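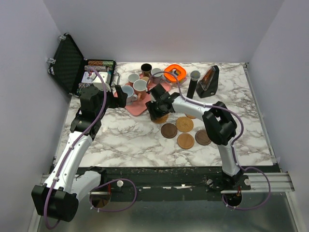

An open briefcase beside a pink tray

The Seat Filler

The job was advertised as "audience support", and the pay was 80 pounds and a sandwich. You had to own a dinner jacket, or a long dress in a colour that wouldn't argue with the carpet, and you had to be able to sit down quickly.

I could sit down quickly. I had been out of work since the winter and had got rather good at it.

The Drinach Screen Awards are held every April in what used to be the corn exchange. It holds 2,000 if you count the balcony, and the television people never count the balcony, as the balcony is where they put the writers. Downstairs is for faces. When a face gets up to collect a prize, or present one, or be sick, or shout at its agent by the coats, it leaves a hole, and a hole looks terrible on the telly. It makes the viewer at home think of dentistry. So a person in a hired jacket comes scuttling down the aisle in the advert break and becomes, for as long as it takes, somebody.

There were a couple of dozen of us in a corridor behind the bar, being told the rules by a woman with a headset and a cold. We were not to speak to the guests unless spoken to. We were not to eat or drink anything on the tables. We were to clap when they clapped, laugh when they laughed and look thoughtful during the list of the dead. If we recognised one of the dead we were not to point.

"And no crying," she said, "unless the whole row's crying."

A man next to me put his hand up and asked what we should do if we won.

"You won't win," she said.

"But if they read out the name of the person whose seat it is."

She blew her nose and looked at him for a while over the tissue. "Then you sit very still," she said, "and we'll cut to a wide."

My first seat belonged to a weather presenter who had gone to hand over Best Regional Documentary. It was still warm. That was a thing I hadn't thought about beforehand, how warm they'd be. On one side I had a large man from a police drama who was asleep with his eyes open, a real craft, and on the other a woman who had once been married to a pop star and was now, as far as I could tell, married to her phone. I clapped for a film about eels. The weather presenter came back and stood over me smelling of mints until I moved.

The second seat was behind a pillar. The third was at the Wiltoso table.

I should explain Wiltoso, although they would much prefer that I didn't. Wiltoso make a mattress. They had paid for the whole evening, and in return the evening had been renamed after them, and there was a mattress in the foyer on a plinth with a rope round it, like a dead pope. Every winner got one. You could see this fact arriving in the winners' faces a moment after the joy did. They held the statue in one hand and were passed a voucher for the other, king size, delivery to ground floor only.

The table was meant to be half mattress people and half stars, so that each could enjoy the other. The stars had enjoyed it as long as they could. By the time I was sent down there were three empty chairs, and the one they pointed me at had a card in front of it with a name so famous that I turned round to see if I was in the way of its owner.

"She's gone to change," whispered the headset woman. "Second dress. You've got ten minutes. Sit up."

I am not a woman, and I said so.

"It's a wide," she said, and went.

So I sat up. The mattress man on my left, who was something high in springs, gave me a nod. He had a programme folded open at the nominations and had been marking them in biro, like a racing card. He leaned in and said how much he had admired me in Trutow.

Now, everybody had admired everybody in Trutow. It was the film that year, two hours and 48 minutes about a lighthouse keeper's widow who doesn't say anything. I had seen it on a coach. Its star was the lady whose chair I was keeping warm, and she had been on the cover of every magazine in the dentist's with the word BRAVE under her chin. She'd had no make-up on in it. I'd had no make-up on when I watched it and no one rang.

I thought of the rules. I had been spoken to, so I was allowed to reply, but nothing had been said about what.

"Thank you," I said. "It was cold."

"You could tell," he said. "I said to my wife, they're cold."

I worked out, a bit late, that he thought I'd played the postman. There is a postman in Trutow. He comes up the path, there's a long look, and he goes down the path again. Now that it was put to me I could see the likeness. We both had the sort of face you'd give a parcel to.

"How did you do the look?" he asked.

"I thought about parcels," I said.

He wrote that down on the back of the programme. He called his wife over from the other side of the flowers, and she took my hand in both of hers and said the postman was the only one she'd cared for, that the widow had got on her nerves, frankly, moping about with a view like that. She wanted to know if he came back. I said I thought he probably did, the post being what it was, and that he'd have to get a signature sooner or later. She was so pleased she gave me her bread roll. That was off the table, strictly, but she'd put it in my hand and I felt it would have been rude.

The lights went down for Best Leading Performance while I still had a mouthful.

There were five clips. In four of them people shouted in kitchens. In the fifth a widow looked at the sea, and then at a postman, and then at the sea. The spring man nudged me. On the big screen they had all the nominees lined up in little boxes, waiting, brave and damp-eyed, and in the fifth box, where the widow should have been, a man was trying to swallow a bread roll without moving his jaw.

It was not a wide.

I have watched it back since, more often than is healthy, and what strikes me is that I'm quite good. There's a real struggle going on in there. You can see I want something and can't have it, and what I want is to chew. One paper said later that the unknown man's dignity had been the only honest moment of the night, and another said who let him in.

They opened the envelope and read out her name.

The music started. It was the widow music, all cellos. The whole room turned round to look at the chair, and the chair had me in it. I sat very still, as instructed. I'd say I have never sat better. The clapping went on, and went on, and began to go a bit soft at the edges, and on the stage a young man from a dance programme held out the statue to the air with a smile that had been put on some time ago and was starting to slip.

"Go on, then," said the spring man's wife.

"It isn't mine," I said.

"Well, she's not here," she said, "and you were better."

What I'd like to tell you is that I stayed put. My mother tells people I stayed put. But you try it, with cellos. I stood up only to look for the headset woman, and once you're standing at one of these things there's a sort of current. Hands get you by the elbow. The man from the police drama woke up and kissed me. I went up those steps like a sock up a hoover, and at the top of them somebody gave me a statue of a lady holding a reel of film, a good deal heavier than she looked, and a voucher.

I bent to the microphone. Two thousand faces and the writers.

"She's just getting changed," I said.

It got the biggest laugh of the evening. Then there was a shriek from the side, and on she came in the second dress, with the zip half up and a dresser still attached to the back of it, and took the thing off me, and thanked everyone she had ever met. She was very nice about it. She called me "this darling man" and held my wrist so hard that I had the marks for days. Nobody asked for the voucher.

I was sacked by the coats. The headset woman did it kindly. She said it wasn't personal but I had broken 2 of the rules and invented a third. She paid me the full amount in an envelope, and when I asked about the sandwich she looked at the crumbs on my lapel and said she thought we could call that quits.

A week later there was a call from Ticona, who make the sort of television you watch while doing the ironing. They had seen the clip. They wondered if I had representation. I said my mother mostly, and they laughed for longer than I'd have expected, and asked if I would come and read for a part in a new drama about a family of undertakers. It wasn't a big part. He comes in, sits with the bereaved, and doesn't speak.

I went in the hired jacket, which I had by now kept so long that it was cheaper to go on keeping it. There were six men in the waiting room with faces like mine and only five chairs, so I stood. After a bit one of them was called through.

It was still warm.

August 2024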